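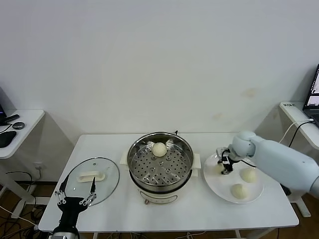 Fig. 1 — Panela a vapor com um pão no cesto; tampa de vidro ao lado.

5. Montagem do cesto e primeira fervura

1. Lave o cesto e a tampa antes do primeiro uso. A base elétrica não se lava, por mais que ela peça.
2. Encaixe o cesto até ficar nivelado.

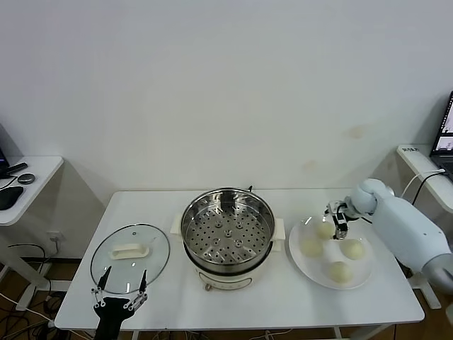
Fig. 2 — Cesto perfurado encaixado; botão na frente da base.

3. Ponha água até a marca interna. Acima dela, o pão vira sopa.
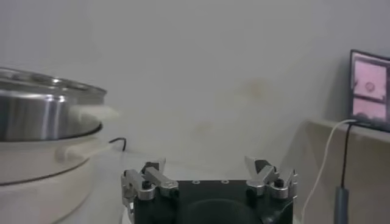 4. Ligue a base numa tomada só dela. A Mostora Farina puxa 2000 W e não gosta de dividir.

Cuidado: o vapor queima antes de aparecer. Abra a tampa para o lado oposto ao do rosto.
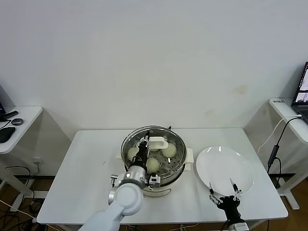 5. Deixe 2 dedos entre os pães — eles crescem sem pedir licença.

Nota: peça de reposição do cesto, código 2368.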